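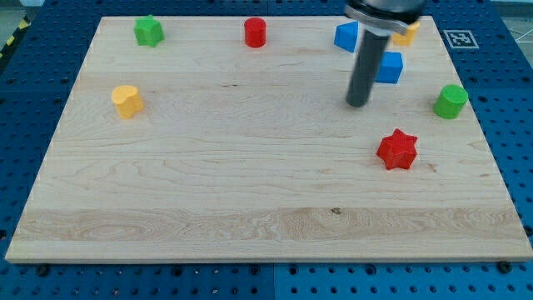

Gert Nkosi
disagree with stopping at 100 demos per instruction, Dede. we did that in June on the Perari arm and it learnt the start pose and not much else

Wednesday, October 16, 2019
by Dede Quaye

ok but 1684 episodes in and half of them are "push the red star to the green cylinder". I'd sooner have 13 instructions with 100 each than one with 2000. the variety has to come from somewhere

Gert Nkosi
variety in layout tho. are you shuffling the blocks between episodes or just carrying on from where the last push ended

Dede Quaye
carrying on. saves heaps of time — and the in-between layouts are messier than anything I'd set up by hand

Lụa Quách
they're messy in the same way though. everything drifts to the middle, then the policy has never seen a block near the edge of the board. we had this at Brokthorpe, looked great till someone put the cube in a corner

Musa Haruna
+1 Lụa. reset every 13 or so, doesnt need to be every time

also who's writing the instructions? if its the operator they say the same four words all day. we get a second person to label after, off the replay. you get "nudge the yellow heart left a bit" and that sort of thing, much better

Dede Quaye
operator atm. labelling after doubles the hours, don't have the budget for it

Gert Nkosi
label a third of them then. and still say 100 is too few

Lụa Quách
what colour names are you allowing, just red blue green yellow? ours had "lime" in there and it was a pain to clean up

Dede Quaye
just the four. will try the resets tommorow, can post the split after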